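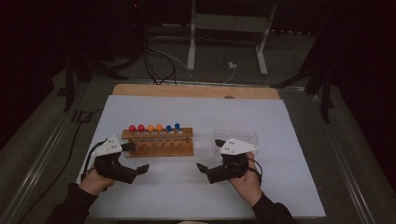
Teaching a robot to move test tubes has traditionally required a robot, a great deal of patience and someone willing to steer the thing by remote control. Researchers at Virnetti have dispensed with the first of these, at least until the end of the week's work.

Their method, called Postero, has people do the job themselves with a gripper in each hand. Patterned plates on top of the grippers let the system follow where each one goes, and the recordings are used to train a pair of robot arms that have never met the person they are copying.

In a study released on December 10, 2024, the team reports gathering 3,000 demonstrations of tubes being shifted between racks, at some 15 seconds apiece. Steering the arms remotely took 39 seconds for the same move, not counting the sighing.

"You forget you have fingers," said Urszula Dudek, who recorded a good share of November's sessions. "Then you go home and can't open a jar."

The trained arms coped well with tubes in a tidy row and less well with any that sat proud of their neighbours, which they tended to nudge before gripping. Ermanno Bortolotti, who leads the project, called this "a very human mistake", and did not seem to mean it kindly to either party.

Transparent racks remain a sore point, as depth sensors have trouble seeing them. The group plans to try again with a new sensor, and with 6 more people holding the grippers.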